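Fluffy towels won't stay folded, shelf is a mess

Wyn Gwynne
Posted in Laundry & Linens, Ullcombe Household Help

Hi all, quick one before work. Moved to a place with one narrow linen shelf, 9 inches deep, and my old way of folding (half, half, half, shove it in) isn't cutting it. The thin towels are fine. It's the fluffy beige ones. I fold them, they look ok for a minute, then they puff up and slide off each other and by evening the whole stack has leaned over.

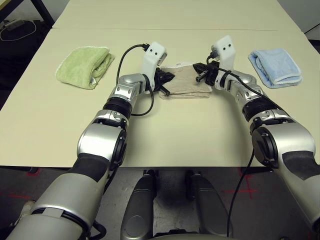

Beige one, folded, middle of the table. About as good as I get it.

Things I already tried. Rolling, they unroll. Folding in thirds, better but the ends stick out. Basket, no room, the door won't close. I've been doing it on the table because the bed is too soft and everything shifts.

Also the cream one with the fringe drives me nuts. If I pick it up from the middle it all bunches to a point and then I'm starting over. Is there a right place to hold a towel? Feels dumb to ask but nobody ever showed me.

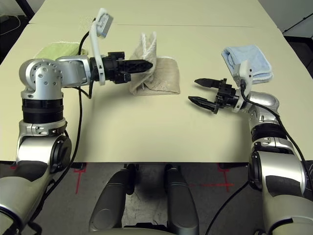
marlo_k: Hold it by two corners on the same short side, always. Middle is how you pick up a wet dog's towel. And is the fringe going inside the fold or outside? Matters for your shelf.

Wyn Gwynne: outside, I guess? Never thought about it. Will try corners tonight.

Brindlepost
Marked as helpful, 32 votes

Had the exact same shelf in my last apartment. You're folding to the towel, fold to the shelf instead. Measure the depth, take off an inch, that's your finished width. Everything else follows from that.

For fluffy stuff I go long strip first. Lay it out flat, bring the long sides in so you get one narrow strip, then smooth it hard with your forearm, not your fingertips, from the middle out to the ends. You're pressing air out. If the pile is matted in places it will fold unevenly there so give it a good shake first. Look at the edges too. A trim that's puckered or a loose bit poking out the side will throw the whole line off, tuck it under before you fold. Care label goes to the inside or it flaps around on the front of the stack forever.

Then fold the strip from one end, not too tight. Fold toward the label end so it gets covered. I keep the next towel right past the far end so I can just pull it down when I'm done with the first, saves walking back and forth.

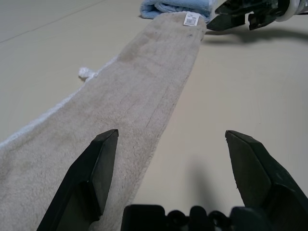

tansyfoot asked whether the gray patches you get on beige fleece are dirt or just crushed pile, because she'd been rewashing hers for nothing. Rub it the wrong way with a dry hand. If the patch changes shade it's pile. If it stays put, wash it, warm, no softener. Softener is half the reason these slide around anyway imo.

Oh and dark specks are usually lint off something else in the load. Sticky roller, 4 seconds, gone. Do it before folding or you seal them in.

deepshelf_dan
6 hours later

just buy thinner towels. I got a Druto set, 40 bucks, fits anywhere

Brindlepost: that isn't really what they asked Dan

deepshelf_dan: ok but its true

Pell's Linen Closet
Edited to fix a typo (probably missed some)

Agree with Brindlepost on the strip. What I'd add is tie them. I know, looks fussy. But a fluffy bundle with one soft tie round it doesn't puff up and doesn't slide, and you can pull one out without the rest comming down. My order:

1. Fold as above. Stop when it's the width of the shelf minus an inch.

2. Press down with both palms, count to five, let go. If it springs up more than a finger, unfold the last turn and redo it looser. Tight folds spring more, don't ask me why.

3. Tie. Use something thick and soft. Thin string cuts a groove in the pile and you'll see it for days. I like a fuzzy rope, the chenille kind, off white or tan so it goes with beige. Drape it over first and check how far it hangs before you cut anything. Loop, one half knot, no bow, bows catch on the shelf above.
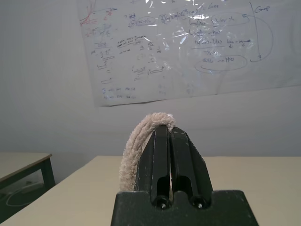
4. Stack with the folded edge facing out. Fringe to the back. Heaviest at the bottom obviously.

5. Leave a gap on top. If you have to force the last one in, it lives somewhere else. Mine go in a Gernano box under the bed.

Wyn Gwynne: did the strip thing plus corners. Huge difference, stack is still up this morning!! Havent got rope yet, used an old bathrobe belt. Fringe one still fights me but at least it's at the back now.

marlo_k: belt is fine. wash it first, they shed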